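Replaced the carpet tile in the Balaskas building over the weekend. Notes on adhesive, for anyone specifying the same job.

1/ Pressure-sensitive, not hard-set. Coverage on the can assumes a smooth slab. Ours took 15 percent more.

2/ Moisture test first. Readings near the north wall stayed high until August last year, so we waited.

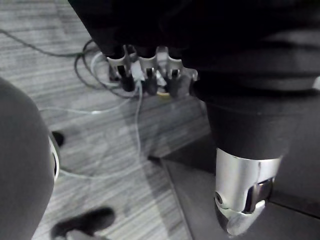 A reply from Lelis asks whether tackifier alone would hold under rolling loads. On 884 square feet of desks and chairs, yes. In a corridor I would use full spread.

4/ Keep the stripe direction arrows consistent. Check every box before cutting.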